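Week 3 handout - Sleep and the aging body

OK, so last time we ran out of clock right when people started asking the good questions, and I promised I'd write up the rest. Bring this with you, we'll use page two for the discussion.

First, the thing almost everybody gets wrong. Older adults don't need a whole lot less sleep than younger ones. Seven to eight hours is still a sensible target for most people past 65. What changes is how the night is put together. There's less deep sleep, more short wake-ups, and the body clock tends to slide earlier, so you get sleepy at eight in the evening and you're wide awake at four (my father did this for years and blamed the neighbors' dog).

Terms to know: sleep latency (how long it takes you to drop off), sleep efficiency (time asleep divided by time in bed), and phase advance (that early slide I just mentioned).

Quick practice with efficiency. Somebody spends 975 minutes in bed over two nights and lies awake for 190 of them. That leaves 785 minutes asleep, so the efficiency is a bit under 81 percent. Clinicians usually like to see 85 or better. Try it with your own sleep diary - and please don't hand in made-up nights, I can always tell!

Now caffeine, which got Lino Pace and half the back row very worked up. It blocks adenosine, the chemical that builds up while you're awake and makes you feel drowsy. The half-life is often given as five hours, but it varies a lot from person to person. Smoking speeds up clearance, and some medicines slow it way down. A cup at three in the afternoon can still be with you at bedtime.

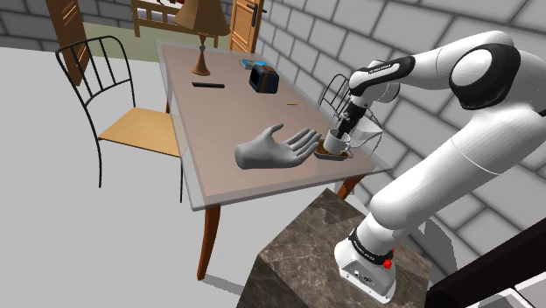 Fig. 1. A white coffee cup on a brown saucer.

Things to ask an older client before anyone mentions sleeping pills: When was your last coffee or cola? Do you nap, and how late? How often do you get up for the bathroom? Any new prescriptions?

Reading for next time is the Gheorghița Tudose chapter on naps, starting at page 107. You can skip the appendix. Diaries are due January 18.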